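About Zetlow Snack Parcels

Zetlow packs mixed parcels of wrapped snacks and candy for homes, break rooms and student housing. Dela Aryee started it in February with one shelf of stock and a stack of reused boxes. We now carry 89 kinds of snack and send out up to 375 parcels a month.

Everything we sell comes individually wrapped. We buy by the case from two wholesalers, Rorkent and Naidoo, and sort the cases into smaller lots before packing. Sachima, the soft pastry cut in cubes, is one of our regular lines and goes into most of the larger parcels.

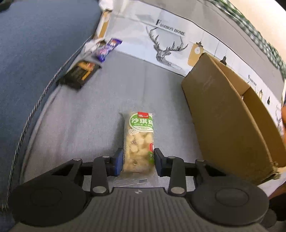 Page 2 of 3

How we pack

Pastry goes in first, lying flat. Boxed snacks go next to it, and candy fills whatever space is left. Small pieces tend to slide under everything else, so we add them by the handful at the end and check the corners before closing up.

We have two sizes, 200 grams and 500 grams. The smaller one is mostly candy. The larger one has room for pastry and at least one boxed item. If you don't eat a certain thing, write it on the order form and we will swap it for something of similar weight.

Printed storage boxes and bags get used again here for sorting. The ones marked FASHION HOME, with the deer head on the side, hold mixed pieces such as single candies in clear or purple wrappers.
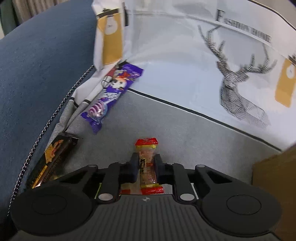

Orders and pickup

Orders placed before noon are packed the same afternoon. Pickup is at the Brindia building, side entrance, until 6 p.m. Please bring your order number. Returned boxes are welcome if they are clean and still hold their shape.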